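Soft Goods Handling: Fault Review Meeting
Skolleo Home Robotics, Lotemell site
November, start 2:00 p.m.

Present: controls, hardware, test operations, safety. Gadach (gripper supplier) joined by phone for the fault review and left after it. Apologies from purchasing.

Minutes of the previous meeting were accepted with one correction. The spare wrist harness is at Lotemell, not at the Gadach workshop.

Test operations reported on the pillow return task, in which the robot picks up a pillow from the carpet and places it on the sofa seat. The month's total stands at 196 runs. Six ended in an uncommanded release, meaning both grippers opened with no open command in the task log. No one was inside the marked area during any of the six, and nothing was damaged. All six were with the two-arm lift. The single-arm pick is not affected so far.
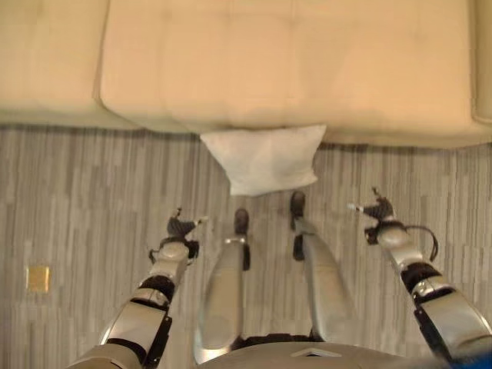 Minutes by R. Tavakoli, test operations

Controls asked whether the pillow could have slipped with the grippers still closed. Test operations said no. The finger position data shows both sides moving to full open together, and a slip would leave the fingers closed or nearly closed. Hardware agreed for five of the runs and wants to see the raw data for the remaining one, where the right side opened late.

The safety representative noted that the arms kept moving along the planned path after the release. The robot then reported the task as complete. This was recorded as a separate fault with its own number, as it would remain even if the release were cured.

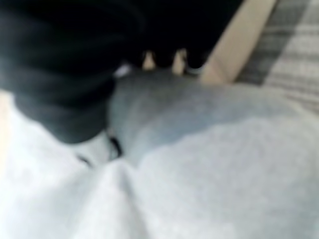 FAULT REVIEW

Gadach has read the controller logs sent last week. In each case the gripper controller lost messages from the arm computer and went to its default state. The default state as shipped is open. Gadach said this was chosen for rigid parts, so that a trapped hand can be pulled free, and that it can be changed in the settings.

Safety did not agree to a change to hold without a force limit. A hold state at full grip was ruled out. Gadach will supply a low-force hold setting with a manual release, and safety will measure the pinch force before it goes on the robot.

The cause of the lost messages is still open. Hardware suspects the cable at the right wrist, which flexes most when the arm turns in toward the sofa. Controls suspects load on the arm computer from the wrist camera streams. Both will be tested. The streams will be turned off for one set of runs with the present cable left in place, and the cable will be changed only after that set is finished.

Finger pads were also raised. The present set is at around 3000 closures and feels smooth to the touch. Hardware does not think this is connected. The pads will be replaced once the cable test is done and not before, to keep the runs comparable.
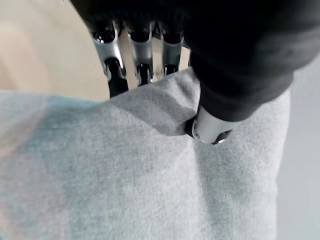 Thumb pressed into the gray fabric, fingers above.

Ikonen, who make the fabric hand covers, have offered a shorter cuff. Deferred. Hardware asked that cover fit be checked at the start of each shift in the meantime and entered on the run sheet.

Decisions

Two-arm lifts are suspended except for fault testing. Fault testing will be done at reduced speed with the stop button held by an operator outside the marked area.

Loss of messages to either gripper is to stop both arms. Controls to write the change, safety to review it.

The task may not be reported complete unless both grippers confirmed a hold up to the commanded release. Controls.
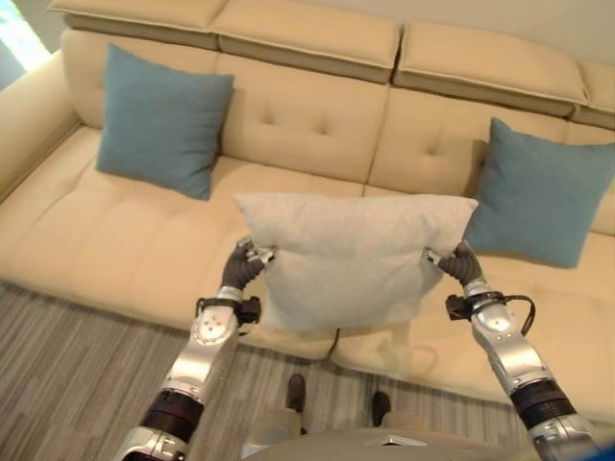 R. Tavakoli
Test Operations Engineer, minute taker

Actions

Test operations: run the set with streams off, 16 runs, same pillow and same start position. Send raw finger data for the late right-side opening to hardware.
Hardware: prepare the replacement right wrist cable and keep the old one for inspection.
Gadach: low-force hold setting, with written values.
Safety: pinch force measurement, update to the risk sheet.
Controls: stop on message loss, task completion check.

Any other business: the carpet tape marking the operator line has lifted on the window side. Test operations to replace it.

Meeting closed 3:10 p.m. Next meeting to be called when the streams-off set is finished.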